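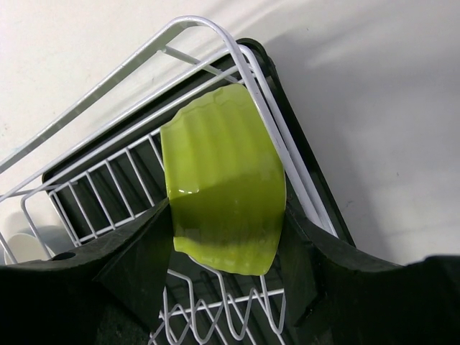
Green dish, white rack, and the gripper fingers that take all the wear.

An afternoon in the dish cell at Horgan
Posted in January by Orla Fitzgerald

I'd been pestering the people at Horgan for a visit ever since I heard they had a robot handling dishes over in Ellport, and last week they finally let me in (thank you, thank you). I went expecting a big shiny demo. I got two hours of listening to people talk about finger pads, and I loved it!

The cell is called Dretden, after a town in a board game, I think. My guide was Fiachra Mac an tSaoi, who looks after it day to day and has strong feelings about grease. He started me off with the morning routine. Before anything moves, he checks the fingers for loose bits, wipes the wrist camera, and runs the gripper open and closed 20 times with nothing in it, listening. I asked what he was listening for and he said "a click I don't like." OK then!

Dishes are hard on a gripper, I learned. Glaze is slippery and shiny, a fluted rim only touches the finger in a few spots, and a wire rack is full of little places to catch a fingertip. They keep a log of every bump. When the fingers start to look shiny where they meet the dish, or a pad lifts at the corner, they get swapped. Fiachra says a set lasts some 68 hours of running if they're lucky, less if someone has been trying out heavy bowls. Guess what they'd been trying out. 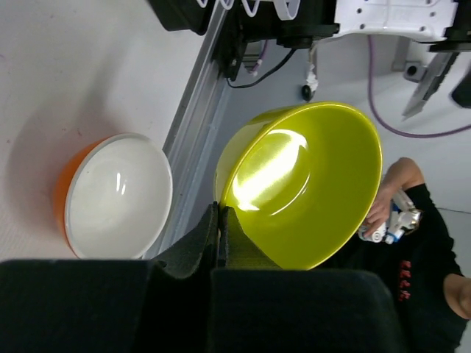 Bowls get picked up by the rim, and that's where the setup gets fussy. Squeeze too lightly and the bowl swings, squeeze too hard and it pops out sideways like a bar of soap. They start low and go up in small steps, 5 tries at each one, then write the number on masking tape and stick it on the computer. There's a lot of masking tape on that computer.

Cables are the other big chore. Every time the wrist turns, something bends, and Fiachra goes along them with his fingers at the end of the day feeling for stiff spots. The program that keeps track of all this is called Clikisis, and it nags him by email when he skips a check. He has a folder for those emails. I didn't ask if he opens it.

I did get to try tightening a finger screw on a spare gripper. Too tight, apparently. We had to back it off and start over.

If you go, wear flat shoes and eat first, the nearest sandwich is a long walk. Parking is behind the building, by the bins.

Comments

tillyb: What do they use to clean the pads? Ours at work go gummy in no time.

Orla: Damp cloth, no soap, then left overnight. He was very firm about no soap!

marsh_lane: Went last year, they were only doing cups then. Nice to see bowls.

Recent posts
The button factory tour (bring earplugs)
Ellport harbor open day
Inside a very small bakery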